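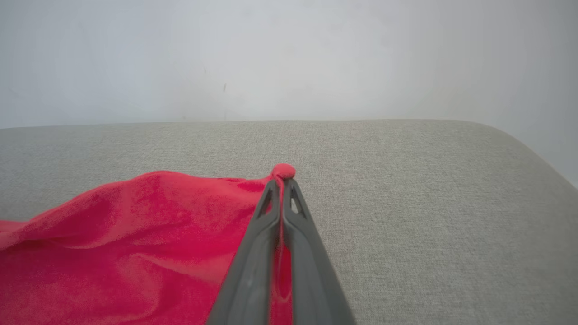 Red cloth on the gray cover

Red team kit bled onto the white stripes – can it be saved?

Posted by Zodwa Shabalala, February 24, 2020

Hi all. My son plays for the Kidberg under-8s and I'm on kit wash this month. Red shirts and shorts with white stripes. Washed the lot together on hot (I know) and the white bits on 2 of the shirts came out pink. Not bright pink, sort of a dirty rose. The rest look ok I think, hard to tell under the kitchen light.

They haven't been in the dryer, only hung up overnight. Label says polyester, wash cold, no bleach. Next game is the first weekend in March so there's some time. New shirts are 43 dollars each from the club and I really don't want to pay that twice. Tried plain detergent again on cold, no change. What now? And how do I stop it happening to the next batch?

Tanko Mohammed

Just buy the color catcher sheets. Throw one in, done. Works for me every time, never had pink anything

Yakubu Ajayi

Sheets are fine for preventing it, not much use once the dye has settled in. Good thing you skipped the dryer, keep skipping it. Heat makes it a lot harder to shift.

What I'd do – oxygen bleach, the powder kind, not chlorine. Check the tub says safe for colors, and check the label on the shirt too. "No bleach" with the plain crossed out triangle means none of any kind, so if that's yours then stop at the color run remover and read the box for that as well. If it's the triangle with two lines in it, oxygen is allowed.

Test on an inside seam first. Damp cotton bud, press it on the red, see if color comes off. If loads comes off you've still got loose dye and any soak is going to move it around again, so do a couple of cold rinses first, shirts only, till the water runs clear.

Then cold to lukewarm water, dissolve the powder properly before the shirt goes in, whatever dose the tub gives. Soak one shirt at a time. Mine took most of a day and I changed the water when it went pink. Dont leave it sitting wet in a heap afterward, the red will print straight onto the white where they touch. Lay it out flat with an old towel between front and back.

Did this with Girum basketball tops a few years ago, three came back fine, one still has a pink collar. Good enough from the bleachers. 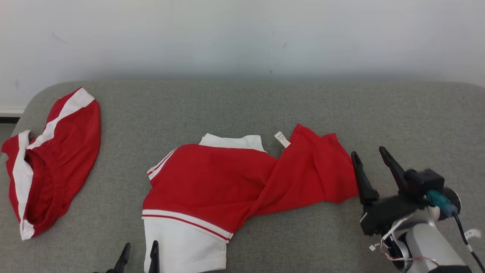
Can I use vinegar to set the red so it stops running?

Vinegar won't set the dye in a polyester shirt. Wash the kit cold, on its own, inside out, and take it out as soon as the cycle ends.

Domenica Grabner

Agree with Yakubu mostly. One thing, if the number on the back is heat pressed then go easy on long soaks, ours started lifting at teh corners. And ask the club before you pay for anything – ours had spares in a closet the whole time.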